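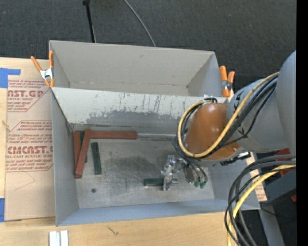
Introduction to Materials Handling
Handout 4: Sorting blocks and keeping the bin
Course leader: Lleucu Prosser. Workshop questions go to Berwyn Yorath.

In the last session we looked at shelves and trays. Today we stay with the bin, and with the simple case where a few blocks lie in it in no order. Please read this handout before the practical part and bring it with you.

1. Why the walls are sloped

A bin with straight walls holds more for the same opening, but blocks stop in the corners and stand close against the wall. When a wall is sloped, a block that lands on it tends to slide to the floor. The slope also leaves more room for the hand or the tool that reaches in.

The disadvantage is the wear. Painted panels get scratches and dark bands where blocks rub on them. This kind of wear is normal and you do not have to report it. A stain on the floor of the bin should be written in the bin book the first time you notice it, so the next group does not think they made it.

2. Words we use for the position of a block

Flat: the block rests on one of its long faces.
Upright: the block stands on its end.
Against the wall: one side touches a wall, so it can be held only from the other sides.
Diagonal: the block lies at an angle to the walls.

Use these words in your reports, also when they seem too simple. In March two groups wrote "fallen" for the same block and meant different things.

3. Order of picking

Start with a block that has free space on two opposite sides. Leave the blocks against the wall until later — when the middle of the bin is clear, you can pull them inward first and then lift. A long block beside a sloped panel needs more care, for it can tip when you press on one end.

Sort by color only after the bin is empty. In our exercise the red-brown blocks go in the Kollis tray and the dark green ones go in the Dekus tray. If you are not sure of the color under the workshop lamps, carry the block to the window.

Thin things, such as a metal rod, are not counted as blocks. Take them out last and put them on the table beside the bin, parallel to the edge.

4. Practical exercise (work in pairs)

a. Draw the bin from above with all the blocks. A pencil sketch is enough.
b. Write one position word beside each block.
c. Number the blocks in the order you would pick them, then exchange sketches with another pair.
d. Discuss where your orders differ. Both can be correct.

Reports are due 7th April, in the Griffiths folder, 3,000 characters at most. Sketches can be scanned or put in the box in room 13.

Reading: the Damuleo course notes, the chapter on containers. The part on conveyor belts will be needed for Handout 5.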